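## 4. Setting up and finishing the tabletop

This section applies to the Hustau worktable with wooden top, all leg types. Assemble the underframe first (section 3). Revised 24 July 2023 by Anderson Nogueira, Tillgate product documentation.

### 4.1 Before you start

Leave the top in its carton, lying flat, in the room where the table will be used. Open both ends of the carton and wait overnight. If the top has come from an unheated truck or garage, wait two nights.

Items needed:

- Screwdriver or drill with adjustable clutch
- Spirit level
- Two clean blankets
- Screw pack B (18 pieces, including two spares)
- Lint-free cloths
- Rosenthal clear surface oil, one can

Relative humidity in the room should not go over 65 percent for long periods. Above this the top may cup along its length. The slotted brackets allow normal seasonal movement but do not correct cupping.

**CAUTION:** The top is heavy. Two people are required to lift and turn it. Do not stand it on a corner.

### 4.2 Attaching the top

1. Spread the blankets on the floor and lay the top on them, good face down. The underside carries the pilot holes and the batch label.
2. Wipe the underside with a dry cloth. Remove any carton staples from the floor and blankets.
3. Lower the underframe onto the top. The rail with the stamped arrow goes to the front edge.
4. Measure the overhang at each short side. It should be 63 mm on both. Slide the frame until the two measurements match.
5. Start all the screws by hand through the bracket slots. Center each screw in its slot.
6. Tighten the four corner screws, then the rest, working from the middle of each rail outward. Use the lowest clutch setting that will seat the screw head.
7. Stop when the washer no longer turns under finger pressure.
8. With one person at each end, lift the table, turn it, and set all four legs down together.

**NOTE:** Do not replace the supplied screws with longer ones. A longer screw can lift or split the face.

### 4.3 Leveling

1. Place the table in its final position.
2. Set the spirit level across the short dimension, then along the long one.
3. Turn the foot at the low corner counterclockwise to raise it. Repeat at the other corners as needed.
4. Press down on each corner in turn. If the table rocks, adjust the foot diagonally opposite the one that lifts.
5. Hold each foot still and tighten its lock nut.

On carpet, check the level again after one week.

### 4.4 Checking the surface

Carry out this check before oiling. Marks found after oiling are not covered by the replacement terms in section 9.

1. Turn off overhead lights and use daylight from one side, or a lamp held low.
2. Look along the grain from each end, then across it.
3. Run a dry hand over the full face. Raised fibers feel like fine stubble.
4. If fibers are raised, rub lightly with a 320-grit pad in the direction of the grain and wipe off the dust.

Color and pattern differ from top to top. The following are natural and are not faults:

- Wavy or diagonal grain lines
- Long oval patterns with lines curving around them
- Soft bands slightly darker than the wood next to them
- Small differences in sheen between one area and another under the same lamp

The following should be reported with the batch number: open cracks, loose fibers longer than a fingernail, glue on the face, dents that catch a nail.

### 4.5 Oiling

The top is supplied with a factory base coat. One further coat is applied on site.

**WARNING:** Cloths soaked in oil can catch fire by themselves. Lay used cloths flat outdoors to dry, or store them under water in a closed metal container.

1. Open a window. Room temperature should be at least 18 °C.
2. Stir the oil. Do not shake the can.
3. Measure out 100 ml. This is enough for one coat on the standard top.
4. Pour a small amount onto a cloth and spread it thinly with the grain. Work in strips from the back edge to the front.
5. Do the edges last.
6. Wait 15 minutes, then wipe off everything that has not soaked in. Change cloths when the cloth starts to drag.
7. Let the top dry for 24 hours before placing anything on it. Keep water off it for one week.

**NOTE:** Oil left standing on the face dries sticky. If this happens, wet a cloth with fresh oil, rub the sticky area until it softens, and wipe dry at once.

The Gururora hard-wax kit may be used in place of oil. Do not use both on the same top. Follow the instructions in the kit for drying time.

### 4.6 Finished appearance

A correctly finished top is smooth to the touch and has a matte to satin look, with a faint sheen where the light is strongest. The grain should be easy to read through the coat. A glossy patch means that oil was left on the surface; see the note in 4.5.

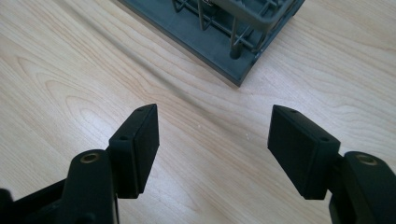

### 4.7 Record

Write the batch number, the date of oiling and the product used on the card in screw pack B. Tape the card to the inside of the rear rail.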